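ホーム | サポート窓口 | 対応記録一覧 | 見学会のご案内 | お問い合わせ
印刷する | メールで送る

対応記録：見学会用ハンドヘルドグリッパのマーカー認識不良について

区分：機器・デモンストレーション
状態：対応済（経過観察）
起票：見学会運営係
担当：機器管理担当　Kittipong Bunnag
対象：Closska　ハンドヘルドグリッパ　2台
関連：Plelholm上階フロア　5月見学会

1．申告内容

5月見学会の事前リハーサルにおいて、Closskaグリッパの1台で、記録ソフトウェアSkostuteroが相手側グリッパのマーカーを断続的に見失う事象が確認された。画面上では姿勢推定の値が飛び、来場者向けに表示する軌跡が途中で途切れる。見学会当日は、来場者が2台のグリッパを手に持ち、その動きを画面に映す体験を予定しているため、開場前の復旧を依頼する。

2．発生条件

・2台を同時に起動した場合にのみ発生する。
・1台ずつ単独で使用した場合、記録は正常に終了する。
・マーカー面が天井照明の方向を向いたときに頻度が高い。
・机上に固定した状態では再現しない。

3．対応経過

9:10　受付。申告者より画面の録画とログの提供を受けた。ログには「marker lost」の警告が、1回の試行につき最大80件記録されていた。

9:35　接続ケーブルを予備品と交換。変化なし。念のため、交換したケーブルは予備として保管し、廃棄しないこととした。

9:50　Skostuteroを再起動し、設定ファイルを初期値に戻した。警告は減少したが、解消には至らなかった。なお、初期化により画面表示が英語に戻ったため、日本語表示に再設定した。

10:20　露光設定を確認。自動露光が有効のままであり、照明が視野に入るとマーカーの白地が飽和していた。手動に切り替え、設定値を400とした。警告は1回の試行につき3件まで減少。

10:45　残る警告について、Agyeman製の校正用シートを用いてカメラの再校正を実施。校正ファイルの日付が前回のレンズ交換より古く、更新が漏れていたことが判明した。

11:15　上階フロアにて、2台を用いた動作確認を開始。見学会と同じ立ち位置、同じ照明条件とし、一方のグリッパから他方のマーカーを視野に収めた状態で記録を行った。

11:40　確認終了。全試行において警告なし。申告者立会いのもと、復旧と判断した。

4．原因

自動露光が有効であったこと、および校正ファイルが更新されていなかったことの複合によるものと判断する。グリッパ本体の機構、爪部の開閉動作およびケーブルに異常は認められなかった。

5．確認時の記録

動作確認時の画像を1点添付する。担当者間で視野の取り方を統一するため、当日の準備においても参照されたい。

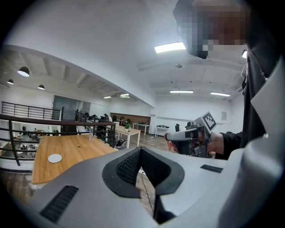
図1　上階フロアでの動作確認。手前のグリッパ越しに、他方のグリッパと上部の白黒マーカーを視野に収めた状態。

図1のように、マーカー面がカメラに向いていることを体験開始前に確認すること。マーカーが傾いていても差し支えないが、持ち手の指や袖でマーカー面を覆わないよう、来場者に口頭で案内する。

6．見学会当日の運用

（1）開場前にSkostuteroの露光設定が手動、設定値400であることを確認する。
（2）設定ファイルは読み取り専用とし、説明員は変更しない。
（3）体験中に警告が表示された場合は記録を一度停止し、マーカー面の汚れを確認したうえで再開する。
（4）再開後も警告が続く場合は、1台での実演に切り替え、機器管理担当に連絡する。
（5）照明の調光は行わない。変更が必要な場合は事前に当窓口へ申し出ること。

7．申告者からの追記

リハーサルを再度実施し、軌跡の途切れがないことを確認しました。体験後に来場者へお渡しする軌跡の印刷についても問題ありません。説明員用の手順書は、本記録の第6項に合わせて改訂済みです。

8．担当者からの回答

確認結果を受領しました。本件は対応済とし、見学会終了まで経過観察とします。レンズ交換時の校正ファイル更新については、機器管理手順の点検項目に追加しました。終了後、当日のログを本票に添付してください。

コメント 2 ｜ 共有 3
印刷する | メールで送る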